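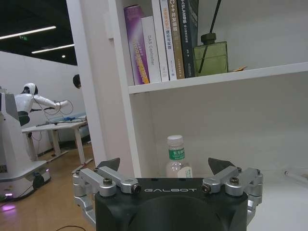 Selling first or buying first when you're downsizing?

porchlight_deb
2025-06-20
Hi all, longtime reader and finally a poster! My husband and I are looking at a two-bedroom in Clutdale and we still have our four-bedroom over in Itusari. Our agent, Arlindo Andrade, wants us to list now and make an offer once we have a buyer. My sister says we'll end up in a motel with the dog. We have 3 weeks before the sellers in Clutdale go to open listing, and I go back and forth every time I wash a dish.

gullwing4
Welcome, Deb! I'm with your agent. We bought first and carried both places for 4 months, and with taxes, insurance and the second heating bill it came to more than I like to remember. Sell, ask for a rent-back, and sleep at night.

Pendura_Pat
I'd go the other way, gullwing. A rent-back is lovely if your buyer agrees, but ours wouldn't hear of it, and we put the whole house in storage and lived with my son (dear boy, very small bathroom). If Deb can get a bridge loan at a decent rate she should at least ask.

gullwing4
Fair enough, though the bridge loan we were quoted had a $2000 fee before any interest. Read every page of that one.

porchlight_deb
Thank you both, this is so helpful. The other thing is the stuff – 178 boxes' worth if I believe the mover from Dimitriou, and I haven't even begun on the shelves.

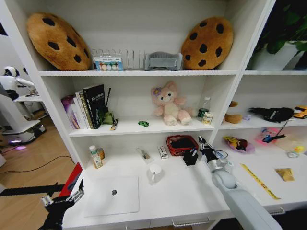
The white shelves, with the cookie cushions up top and the books in the middle

Pendura_Pat
Oh, I love the cookies! Keep those. Start with the books, they weigh the most and you'll be paying for every pound.

gullwing4
I'd leave the shelves for last, myself. Do the attic while you still have the energy. And Deb, ask the Clutdale people whether they'd take an offer contingent on your sale. Plenty of sellers will say yes if the closing date suits them.

porchlight_deb
I hadn't thought they might! Calling Arlindo after lunch, and I'll let you know what he says.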